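Subject: Re: [hernport-bread] Rye starter gone sluggish again

On an August evening a list member wrote:
> My rye starter used to double by lunchtime and now it barely
> moves. I feed it every morning, same flour as always (the Holtska
> dark rye), same jar. It smells more like nail polish than bread.
> Should I dump it and begin over?

Oh please don't dump it! Mine did exactly this last summer and I nearly cried over the sink, and it came back fine.

That nail polish smell is a hungry starter. My kitchen gets so warm in August that one feeding a day just isn't enough, and Sebastian (yes, the starter has a name, my kids picked it) had eaten everything by mid-afternoon and sat there sulking all night. What I did was keep a small spoonful, throw the rest into pancakes, and feed it 2 times a day with a lot more flour than I thought was decent. Cool water too, straight from the tap. Took 4 days before it had any push, and the first two were so dull I almost gave up.

The Holtska is good flour but I do think the newer bags are ground coarser. Mine wants an extra splash of water or it turns into mortar. I've gone half and half with the plain rye from the mill over in Bulport, and I like the crumb better, though the drive is a pain and they close at noon.

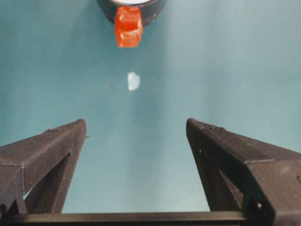 The answer I got off-list was that coarse flour has nothing to do with it, and that anybody with a warm kitchen ought to keep the jar in the basement and be done with it. Fair enough, but I don't have a basement! I put mine on the tile floor by the back door, and so far the dog has left it alone.

If you do get stuck I have a bag of dried starter flakes in the freezer and I'm happy to drop some in an envelope. You crumble them in water, wait till they go soft, then feed as usual. And does anyone still have the caraway loaf recipe from the Hernport bake sale? The one with the molasses. I had it on a card and the card is gone.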